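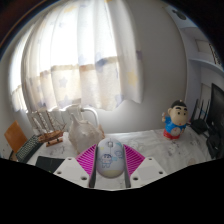
A hand-held gripper with pink ribbed fingers closes on a computer mouse. A model ship and a big seashell are behind it.

Does the Gripper Really Know What It Is Holding?

You may have heard grown-ups say that a robot "knows" how to pick things up. Be careful with that word. A gripper knows as much about a computer mouse as a pair of kitchen tongs knows about a potato.

Look at the two pink parts. Those are the fingers. They don't have bones or knuckles. They have slanting ribs with gaps in between, and each one has a dark gray pad that does the touching. There is one finger on the left side of the mouse and one on the right, and they match.

This page is about how fingers like these get set up and looked after. It's a less exciting subject than robots taking over the world, but it's a lot more true.

Why ribs?

If you push on a solid block of wood, it just pushes back. If you push on a soft, ribbed finger, the ribs lean and squash, and the finger changes shape a little to fit what it is pressing. A mouse has curved sides, so a finger that can bend a bit gets more of its pad against the shell.

Some ads will tell you that a finger like this can pick up "anything." Whenever you read the word "anything," ask for a list. Can it pick up a coin lying flat on a table? That's hard, as there is nothing to squeeze from the side. Can it pick up a wet bar of soap? Try it with your own fingers first and see how you do. What about a seashell with bumps all over it? It depends where you grab. A shell has a fat part, a pointy part and a lot of knobs, and two fingers can only touch it in a few places.

What are the holes for?

Behind each pink part is a light gray plate, and in each plate there are three round screw holes. One of them is bigger than the other two.

Holes like that let people put things together and take them apart again. If a finger tears, you don't want to throw away the whole tool. You want to undo some screws, take off the bad finger and put on a new one. When somebody shows you a clever machine, a good question to ask is, "How do you fix it?" If they don't have an answer, it may not be such a clever machine.

What goes wrong?

Plenty. I asked Radu Vasiliu, who looks after grippers at a small workshop called Trumska, to tell me about his bad days.

"Dust is the worst one," he said. "The pads pick up dust and hair, and then they slip. People think the computer program is broken. They spend all day looking at the program. Then I wipe the pads and it works."

He keeps a notebook for each tool. The one he showed me had 1,147 squeezes written in it for a single pair of fingers before one of the ribs split. I asked if that was a good number. He shrugged. "Good compared to what? The box said they would last for years. The box didn't say how many squeezes are in a year."

That is worth remembering. "Lasts for years" sounds like a promise, but if a tool sits in a drawer, it can last for years without doing a thing.

How Radu checks a pair of fingers

First he turns the tool off, if it has a motor. Fingers that can squeeze a mouse can squeeze a thumb.

Then he wipes both pads with a damp cloth and lets them dry. He bends each ribbed part gently and looks into the gaps for small cracks. A crack usually begins where a rib meets the outside edge, so that is where he looks hardest, with a flashlight.

Next come the screws. He checks that each one is snug. Too loose and the finger wobbles. Too tight and the plate can crack, and now you have two problems. Radu says he has broken 9 plates this way and that he used to blame the plates.

Last, he closes the fingers on nothing and sees how they meet. If one pad is higher than the other, whatever you pick up will twist. You can feel the same thing if you try to hold a pencil between the tip of one finger and the middle of another.

The whole check can take up to 24 minutes when a finger has to be changed. The actual squeezing takes a second. Radu thinks videos about robots ought to show the long part too, but he admits that he wouldn't watch it either.

Why squeeze a computer mouse?

A mouse is a pretty good test. It is smooth and rounded, and it is narrow enough to fit between two fingers. It's also something you find on real desks. A plain block on a plain table would be much easier, and that's a reason not to trust a test that only uses blocks. Real tables have keyboards and cables and little statues on them. A gripper has to get at one thing without knocking over the next.

Still, one mouse is one mouse. If a tool can hold it today, that doesn't tell you what happens with a different mouse, or a heavier one, or this one with jelly on it. You would have to try.

And holding is only part of the job. Somebody, or something, has to decide where the fingers go. With a tool you hold in your hand, a person does that part. So if a person is steering, who should get the credit for a good grab? I would give most of it to the person.

Try it yourself

You need two kitchen sponges and a few things that won't break. Hold one sponge flat against your thumb and the other flat against your first two fingers. Now pick up a spoon, a toy car, a sock and an orange.

Which ones slipped? Did it help to grab from the side? Put a little flour on the sponges and try again. (Ask first. Flour gets everywhere.) Write down every try, including the ones that went badly. People often leave those out, and then their results look better than they are.

Words to know

Gripper: the part of a tool or robot that grabs.
Pad: the part of a finger that touches the object.
Plate: a flat, stiff piece that other parts are joined to.
Rib: a thin strip inside or along something that helps it hold its shape.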